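Spending slowly at Dellside

When Neelam Malhotra took over equipment planning at Dellside, she inherited a spreadsheet with one line in it. "It said 'robot,'" she tells me, laughing, "and next to that it said 4,000, and I remember thinking, well, that's lovely, but which part of a robot?"

We've settled in with a pot of tea, and she is generous with her time. The group wants a machine that can tidy a floor, picking up the ordinary things people leave lying about and putting them where they belong. Her job is to work out what that costs over a whole year, and she has grown quite fond of the dull bits.

"Everybody wants to talk about the arm," she says. "I want to talk about fingers! Fingers wear, they get knocked, and somebody always wants to try a different shape. So I set aside 2,000 for grippers and spares before I let anyone show me a catalog."

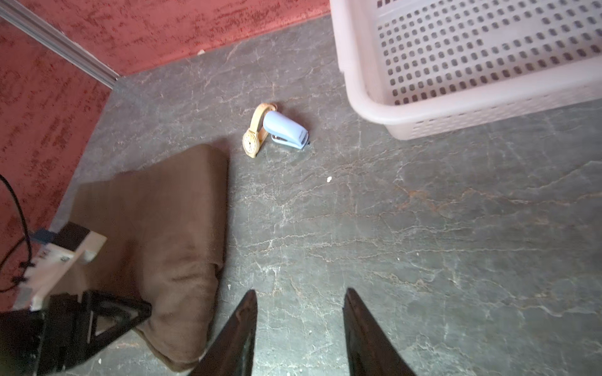 Her colleague Renato Garrido would have spent that money on a better camera, and the two of them went back and forth over it for most of August. "Renato is usually right about cameras," she admits. "But a stapler is small and hard, and a watch strap bends whichever way it likes, and you have to be able to close on both of them."

The test objects have their own line now, a modest 100, and she defends it fiercely. Most things come from people's desks and closets anyway (her own closet included), but she likes being able to replace what gets scratched.

I ask what she would tell someone starting out. She thinks for a while and pours more tea. "Ask the supplier how long a replacement part takes to reach you, and get it in writing. I'd do that before I asked the price."

The next request, for a second arm, is already sitting in her inbox. She plans to read it after lunch.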